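Can a town council member resign and then run for the same seat?

Asked Jul 24, 2024 in Local Government and Elections
Tags: resignation, vacancy, special election, small towns

I live in Girnden, a town you have not heard of unless you took the wrong exit. Our council has seven seats. One of our members quit in the spring after a long fight over the water rates, gave a speech about how he was done with public life, and cleaned out his mailbox at town hall. The clerk read his letter into the minutes and everybody went home.

Now he has filed to run in the November special election. For the seat he quit. His signs say "A Fresh Voice."

Is that allowed? I've read the town charter twice and all it says is that a vacancy "shall be filled by the voters at the next regular or special election." Nothing about who can or can't be the one to fill it. My neighbor swears there's a waiting period of a year. My other neighbor swears there isn't, but he also swears he invented the breakfast burrito.

Second part: the council appointed somebody to keep the chair warm in the meantime. Does she get to call herself the incumbent on the ballot? She'd like to know. She's asked me to ask, as I'm the one in the family with the internet.

3 answers

Answer from jhlongwane (accepted)

Short version: probably yes, and it depends on your state and your charter, in that order.

A resignation ends the term. It doesn't, by itself, make a person ineligible for office. Once he's out he is a resident and a registered voter like anyone else, and if he meets the usual requirements (age, residency, enough good signatures on the petition) he can generally file. The waiting periods people remember usually come from one of these:

Term limits. Some charters say you have to sit out a while after a certain number of terms. Check whether the partial term he walked away from counts as a full one. Plenty of charters are vague here and it's where the lawsuits come from.

Rules against a former member taking a paid town job. Those are common and they often do have a one-year clock. Your first neighbor may be thinking of that. Running for election is a different thing from being hired to run the parks department.

Recall. If a recall petition was already filed when he resigned, some places bar him from coming back for a set time. You didn't mention one, so I assume no.

Read the charter a third time, but look under "Qualifications" and "Elections" instead of "Vacancies." Then call the county election office and ask when the deadline is for challenging a nomination. It is usually short, and once it passes you're mostly left with voting against him.

On the second part, ballot labels are normally set by state law. Some states print "incumbent," some print "appointed incumbent," and many print nothing at all. The clerk should be able to answer that over the phone.

I sat on a council for 19 years and saw two people do exactly what your man is doing. One won by 67 votes. The other one lost and wrote letters to the paper until the paper closed.

— Jacobus Hlongwane

Comments on this answer:

asker: Thank you. Found it under Qualifications. No waiting period. Term limit is three and he was on his second, so he's fine, unfortunately.

jhlongwane: Then I'd spend the energy on signs.

asker: She wants hers to say "Already Here."

Answer from flastemden_dave

It's illegal. When you resign from an elected office you are giving up your right to that office, it's basic contract law. We had this in Flastemden and the guy was told no.

Comments on this answer:

jhlongwane: Elected office isn't a contract. Do you remember who told him no?

flastemden_dave: His wife, I think. But he didn't run.

Answer from porchlight70

Can't help with the law part. I will say that people forget fast. Ours quit over a parking meter, came back in 3 years and is now mayor, and if you bring up the meter he looks at you like you've got the wrong guy. Go to the candidate forum and ask him in front of everybody why he left and what's changed. Write it down first or you'll ramble. I rambled, and the moderator took my microphone — fair enough, there was a line.

Also the appointed lady should show up to every single meeting between now and the vote, even the drainage ones. Especially the drainage ones, that's who votes.

This question is closed to new answers.
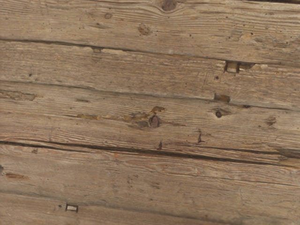
Weathered wood planks with knots.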